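Riletti Hand-Held Gripper — Set-up and Service Guide
Section 3: Jaw fails to reopen after a grasp (fault 289)

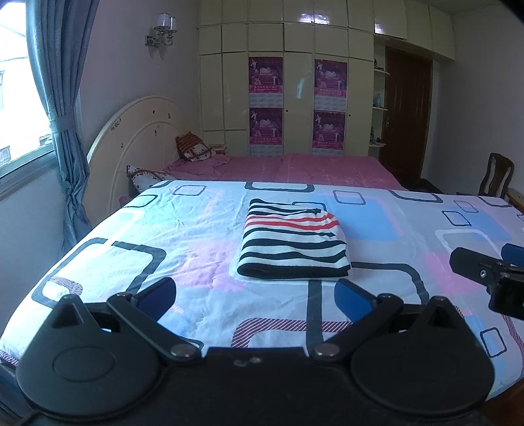 Fault 289 is logged when the trigger is released and the fingertips stay closed on the load. It has been reported mostly during folding work with knitwear, where a loop of yarn can be drawn into a linkage pivot.

CAUTION: Do not pull the garment free while the gripper is powered. The jaw can reopen at full speed. Keep fingers clear of the linkage arms.

1. Release the trigger and set the gripper down on a flat surface.
2. Switch off at the handle. Wait until the status light goes out.
3. Turn the manual release counterclockwise until the fingertips move freely.
4. Ease the fabric out along the line of the fingertip pads. Cut snagged yarn — never tear it.
5. Check both pivots for fiber. Remove it with plastic tweezers.
6. Inspect the pads. Replace a pad that has lifted at any edge.
7. Switch on and run the open/close test with the jaw empty.

Note: When two grippers are in use, test both. The log records the fault against the pair.

If the fault returns during the test, enter service code 1111, save the log and tag the unit out of use. Send the log to Kulsoom Mengal at the Pemport service desk. Units with firmware older than the November release must be updated before they go back into service.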